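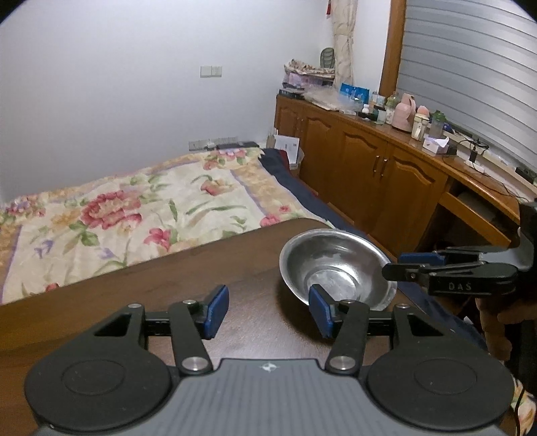
Cabinet-top accumulation

Cabinet-top accumulation is the gathering of household goods on the upper surface of a cabinet, generally while the shelves and drawers underneath have room to spare. It is most common in bedrooms, where a long, low cabinet offers the largest flat area that nobody sleeps on. The practice has no known inventor and a great many practitioners.

Terminology

The word "shelfdrift" is sometimes used for the same thing, though purists reserve it for open shelving. In Sivasholm the goods themselves are called the top crop, a phrase that suggests farming and involves about as much bending. Objects put there on purpose, such as lamps, are excluded from most definitions. An object put there on purpose and then forgotten is included after 18 days, a limit proposed by the household writer Bayu Ismail and disputed by people who own a lot of lamps.

Typical contents

A mature accumulation mixes textiles, bottles, packaging and cable. In one bedroom with a long wooden cabinet, the top holds a stack of folded floral fabric with a green woven cushion leaning on it, a dark book, clear plastic bags, a blue box, a pink thermos and a white tissue box. Bottles stand among them, including a white one with a pink cap and a clear one with a green cap. Black cables hang over the right end, in the company of a small black adapter. A drawer is partly pulled out.

Folded fabric is regarded as the founding layer. It arrives on its way to somewhere else, and being flat and clean it makes a good foundation for a cushion. Bottles follow. Cables come last and leave never, on the grounds that one of them may belong to something.

Clear plastic bags are harder to classify. Some writers count them as contents and others as climate.

Relation to the cabinet

The style of the doors has little effect. Arched, raised-panel doors with metal handles accumulate as readily as plain ones, and a handsome cabinet may even do worse, as its owner dislikes getting fingerprints on it. Height matters more. A top at elbow level fills quickly, while one above the head collects only suitcases and a fan.

The partly open drawer is a recognized feature. It marks a search, a delivery or a change of mind, and can remain in that position through several of each.

Relation to the bed

The bed is the cabinet's chief rival as a flat surface and has the disadvantage of being needed every night. Goods set down on a quilt in the afternoon are moved to the cabinet at bedtime, a transfer known in Sivasholm as the evening tide. Quilts with large printed flowers, such as peonies, are said to slow the process, small objects being difficult to find on them.

Rooms that also contain a table form a special case. Dishes travel there and may stay, so that a steel bowl can share a bedroom with a power strip and a paper box without anyone thinking it odd.

The Sivasholm survey

Ismail's survey, published on 18 October 2018, covered 136 bedrooms and recorded 2,013 objects on cabinet tops. Householders were asked beforehand to leave everything as it was. Four tidied anyway and were kept in the results under a separate heading, "Visitors Expected." Critics in nearby Erraji objected that the fieldwork took place in September, when summer bedding is being put away and folded fabric is at its peak. Ismail replied that there is always something being put away, and that this was more or less the finding.

Clearance

The usual method is to empty the top completely, wipe it and put back only what belongs there. In practice the contents are moved to the bed, which sets a firm deadline. The Salleck method works from one end in short sections and is gentler, but it leaves a clean patch, and clean patches attract thermoses.

A third approach puts a single tray on the cabinet and confines everything to it. Supporters report good results – opponents report a second tray.

See also

Chair, clothes-bearing
Drawer, miscellaneous
Cable, unidentified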